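Title: Cleaning Is Part of the Building Budget

By Isabelle Desjardins

Public bodies in this country know what it costs to put up a building. Far fewer can say what it costs to keep one clean. The figure is usually folded into a general services line, bid out every few years, and discussed only when it must be cut. This essay argues that the practice is mistaken and that daily cleaning should be budgeted in the same way as roofing, heating and elevators.

Floors make the case well. Most public business is conducted on them, and they carry the heaviest wear of any surface indoors.

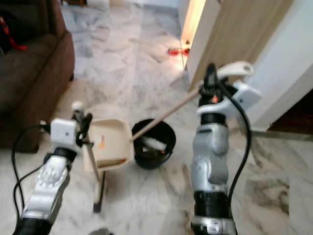
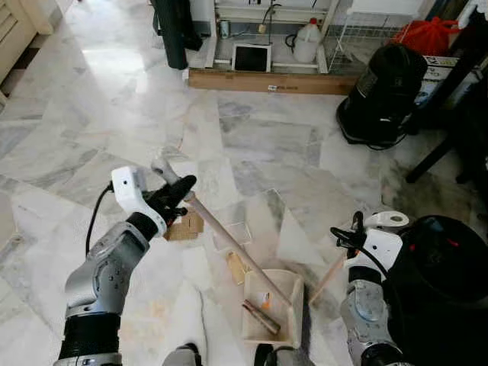 When the Ratgate library district opened its central branch, the board approved a generous sum for stone flooring in the lobby and reading rooms. The cleaning contract was settled four months later, in a separate meeting, by a separate office. It allowed 90 minutes each evening for the whole ground floor. The stone supplier's own care sheet called for daily dust removal and warned against grit left in the entry area. No one had compared the two documents. Within three winters the lobby floor had dulled along the main walking line, and the district was asked to pay for refinishing.

The refinishing was charged to capital. The cleaning hours that might have delayed it were charged to operations. On paper, therefore, the district had saved money in one account and met an unavoidable expense in another. A household that ran its affairs in this way would soon notice. An institution may go on for decades.

The usual defense of low cleaning budgets is that the work is simple and that any competent contractor will find efficiencies. Some do. Nurhan Oral, who directed facilities at Ratgate through two contract periods, has pointed out that the efficiencies tend to come from one place. In the second period, the winning bidder offered the same list of tasks with fewer hours. The list was honored. Corners, stair edges and the strip behind the radiators were not on it, and they were left alone until the complaints began.

A task list is a poor way to buy care of a building. It rewards the bidder who reads it most narrowly. A cleaner who has worked the same floor for years knows which door lets in the sand and which drain backs up in April, but a contract that changes hands on price alone discards that knowledge each time. Neither the outgoing firm nor the incoming one is asked to write it down.

There are better arrangements. The Gezer school authority now requires that every new building be approved with a ten-year cleaning estimate attached, prepared by the people who will supervise the work. Alper Ağca, who drafted the rule, met strong resistance from designers. Their concern was that pale carpets and open ledges would become difficult to defend. That concern was justified, and the rule is the better for it. One proposed atrium would have required a rented lift for 44 nights a year simply to reach the upper ledges. The ledges were redrawn.

Critics will answer that estimates of this kind add delay and invite false precision. Doğukan Sarıgül made this argument forcefully in the Gezer hearings, and part of it should be conceded. A small clinic does not need the same paperwork as a campus. A threshold of 400 square meters of public floor would spare the smallest sites while covering the buildings where neglect is most costly.

The remaining objection concerns wages. Proper hours, paid properly, will raise the operating line in the first year. Authorities should say so openly – and should publish beside it the repair bills of the previous decade. Voters are able to read two columns.

Ratgate will bid its cleaning contract again next spring. The board has not yet decided whether the facilities office will have a seat at the table. It should.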